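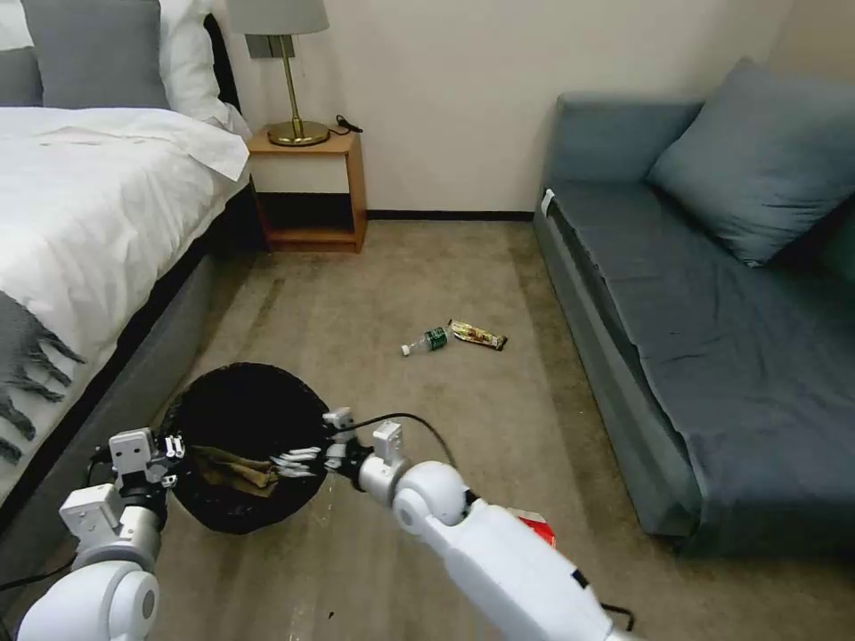
Why does a bedroom feel cold near the floor when the heating is on?

Warm air is lighter than cold air, so it rises to the ceiling and the cooler air stays low. A radiator or baseboard heater keeps this loop going, and any cold window in the room makes it stronger.

How to test a room for convection currents

This is a simple home test of how air moves in a heated room. It needs two cheap thermometers, a strip of tissue paper, some tape and an evening when it is cold outside. January and February are the best months for it in most places.

Background

When air touches something warm, it takes up heat, spreads out and gets less dense. The denser air around it pushes it upward. At the ceiling it travels across the room, loses heat to the walls and glass, and sinks again. It then moves back along the floor toward the heater. The full circuit is called a convection current.

Radiation works separately. A person sitting across from a cold window loses heat to the glass directly, even if the air is at a comfortable temperature. Keep the two apart when you write down results. A thermometer out of direct view of the heater mostly reads the air. One placed facing the heater also picks up radiant heat and will read too high. 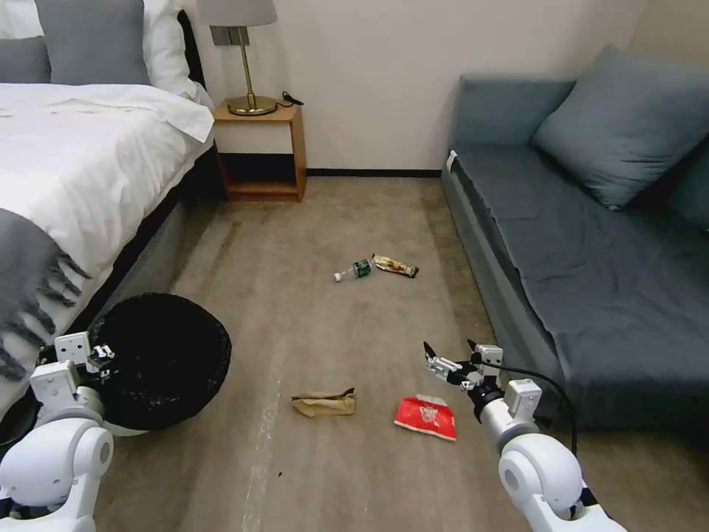

Bedroom, open floor between the bed and sofa

Setting up

Close the door and windows and turn off any fan. Let the heating run for an hour before you start. Check that both thermometers agree by leaving them side by side for 16 minutes. If one reads higher, note the difference and subtract it later. Ours were Pindon stick-on types and they were one degree apart.

Tape one thermometer to an inside wall, just above the baseboard. Tape the other directly above it, a hand's width below the ceiling. Do not use an outside wall. The surface there is colder than the air and pulls the lower reading down.

Cut the tissue into a strip as long as your hand and tape one end to a pencil. Held level, the strip will lean with the slightest air movement. Don't breathe on it.

Taking the readings

1. Stand back from the wall and wait 10 minutes. Your body is a heater too.

2. Read the lower thermometer first, then the upper one. Write down both.

3. Hold the tissue strip above the radiator, then below the window sill, then low down near the door. Note which way it leans each time.

4. Repeat every 10 minutes until you have 11 pairs of readings. Fewer will do, but the first two or three are often off.

5. Find the average of each set and subtract the lower from the upper.

In our test at the house in Hustaton, the difference came to 11 degrees Fahrenheit with the curtains open. With the curtains shut it fell to 10. That is too small a change to mean much on one evening, and Barbara Chmielewska repeated it later with the same Skadska radiator and got no change at all. 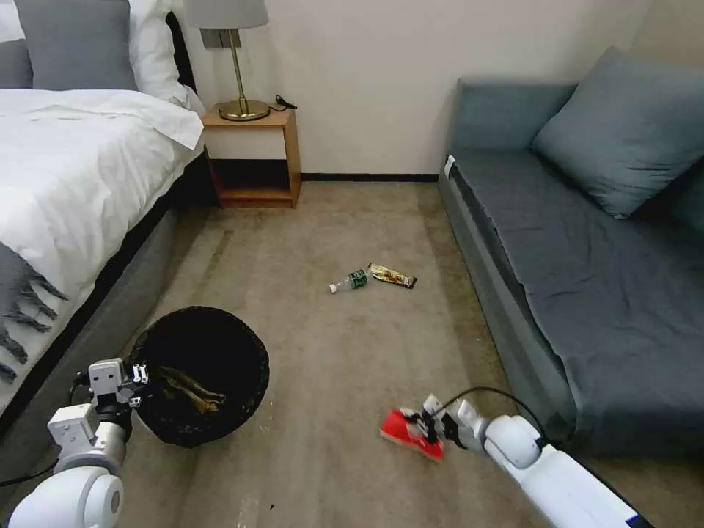

The same room, bed on the left and sofa on the right

Reading the results

A large gap between floor and ceiling means the warm air is collecting in layers — this is called stratification. It is common in rooms with high ceilings and with heaters that run very hot. A low-temperature heater running longer usually gives a smaller gap.

If the tissue leans downward under the window, cold air is falling off the glass. If it leans into the room near the door, you have a draft, and that will spoil the other readings. Block the gap with a towel and start over.

Thick curtains that hang over a radiator send the rising air up behind the cloth, where it warms the glass. Tuck them behind the radiator and run the test again. The upper reading should change first.

Written by Maja Krawczyk, 2013-02-07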